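3 April 2020
Bench notebook, two-arm table
Entry by B. Thaler, read over by Domingo

Left arm faulted again. Wrist joint dropped out with a communication timeout at episode 39, halfway through reaching for the spoon, and the arm came down onto the table under its own weight. Nothing broken. The grater took the gripper on its shoulder and fell over, which made a noise that brought Aldana in from the next room at a speed I have not seen from her before.

For anyone joining the story now: this is the fault we closed in March. I wrote "fixed, reseated connector" in this notebook, in ink, and underlined it.

What we know:

The fault only shows up on the left arm, and only when it is stretched out toward the far left corner. Domingo ran it through the same joint angles slowly, with nothing to pick up, and got no dropout. At normal speed it went on the third try. The log shows the wrist going quiet first and the elbow a few milliseconds later. The shoulder stays on the bus the whole time and keeps reporting that everything is fine.

The right arm ran 101 episodes on the same power supply with no timeouts. So I am taking the supply off the list, although Damián wants it left on in pencil.

What we tried:

Swapped the left and right controller boards. Fault stayed with the left arm. Swapped them back, because the calibration files are tied to the boards and I did not want to find out later what that does.

Wiggled the cable by hand with the arm powered and torque off. Two dropouts in the first minute, both when I pulled the coiled section toward the gripper. I had been hoping for something subtler.

Opened the elbow cover. The cable is fine where it goes in. It is less fine 4 cm further along, where the jacket has a flat shiny spot from rubbing on the bracket edge. Violeta thinks one conductor is broken inside and touching itself most of the time. I think so too. The Trinix spare is the same cable and will rub in the same place if we route it the same way, so putting it in as it is would buy us a few weeks and another underlined entry.

The safety part, which is the part I actually mind:

When the wrist drops off the bus, the controller software from Skoltora is supposed to hold the remaining joints and ramp down. It cut torque to all of them at once. The arm fell up to 35 cm before it met the grater. My hand had been in there a minute earlier, straightening the pens. We have all been reaching over the frame between episodes with the arms live – me more than anyone – and the rule about pressing the stop first has been treated as advice.

Aldana found the setting. There is a fallback option for lost joints, and it was set to "release." It is "release" on both arms. It may have been that way since we installed it, or it may have changed with the last update; the config file has no history, which is now its own line on the to-do list. Changed to "hold" on both. Tested on the right arm by unplugging the wrist on purpose with a folded towel underneath. It held. Ramp down took a bit long but it went down like a gentleman.

Left arm not tested with the new setting yet. I would like it to have a cable first.

Until further notice: stop pressed before any hand goes over the frame, and the person at the keyboard says "stopped" out loud. Damián suggested a light. The light can come when someone has time to wire it, and until then we have voices.

The items stay lined up along the back edge. Please leave them in the same order so we can repeat the failing reach with the new cable and compare logs.

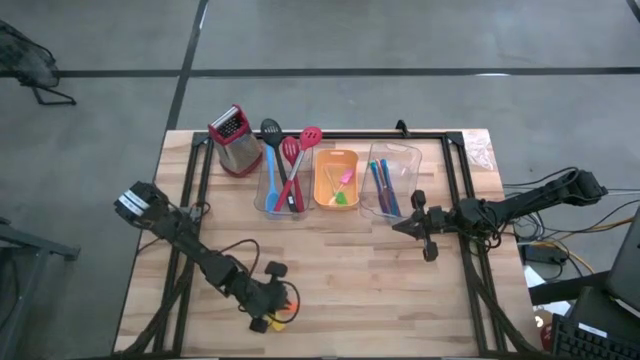 To do

Left arm: fit spare cable, route outside the bracket, add sleeve over the rub point. Violeta, with me holding the flashlight.

Right arm: open the elbow and look for the same shiny spot. I would rather know.

Config files for both arms into version control. Aldana.

Write to Skoltora and ask what the default for lost joints is meant to be. Domingo has the politer email style, so Domingo.

Episodes 30 to 39 from the left arm: set aside, do not train on them. The wrist readings may have been bad before the dropout.

Go back to the March entry and cross out "fixed."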